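Unit 11 handout — looking at a bought-in gripper kit (Palon wrist kit, sold by Girno)
Read before lab. Bring the order sheet you filled in last time. 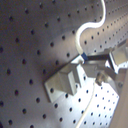
Going over the offer the way a buyer would. You have a cell, an arm, a part to pick. Girno sends a quote. What do you check first?

Not the price. Check the interface. Kit comes in 2 versions, fixed flange and quick-change. Fixed is cheaper, and for this course it's fine. If you swap tools more than once a shift, get quick-change or you'll be re-teaching positions all week.

What's in the offer
Gripper body, two fingers, adapter plate, one cable set, mounting hardware, printed manual. Software license is seperate — look on page 2 of the quote, small type. People miss it every year.

What's not in it
Cable clips. Spare fingers. Any kind of guarding. The Chisholm bundle does include clips and guarding but ties you to their service plan, so read that before you get excited.

Cable routing
Biggest source of trouble with wrist kits, any make. Some points for the exam:
— leave slack at the wrist, enough for full rotation both ways
— too much slack snags, so run the arm slowly through its whole program and watch the loop
— no load on the connector. Clamp the cable before it, never use the plug as an anchor
— keep it off sharp edges. Drilled or perforated sheet is bad for this, deburr or add sleeve
— write down the routing. Sketch is OK

Mounting
Perforated panel is handy in a teaching lab, you can move brackets in minutes. Weak point is stiffness. Panel flexes, bracket moves, pick position drifts, and then everyone blames the gripper. For production use solid plate with dowel pins. Bolts clamp, dowels locate. Know the difference, it will come up.

Also check flange bolts after the first day of running. Then weekly.

Light
If you add a camera later, bare metal gives glare. Matte tape or a change of lamp angle is the cheap fix. Do this before you pay for a better camera.

Palon vs. Sasari
Sasari fingers are easier to change, one screw. Palon has the better manual, and the error codes are explained in plain words. Grip force control is about even in our hands. Sasari wants its own controller box, so count the cabinet space. My pick for a first cell is Palon, fixed flange. For mixed parts I'd lean Sasari. Argue with me in the write-up if you dissagree, but use the quote and the manual, no sales videos.

Service
Ask three things in writing. Who answers the phone, how long for a spare, what happens when the model is dropped. Girno answered the first two in their offer letter. Third one still open, they said October.

For lab
Read manual section on payload, up to page 151. Work out payload with the adapter plate included (last group forgot the plate, came out over the limit). Then fill in the comparison sheet, both kits, one side of paper.

Sheets go in the tray by the door. Late ones lose a grade.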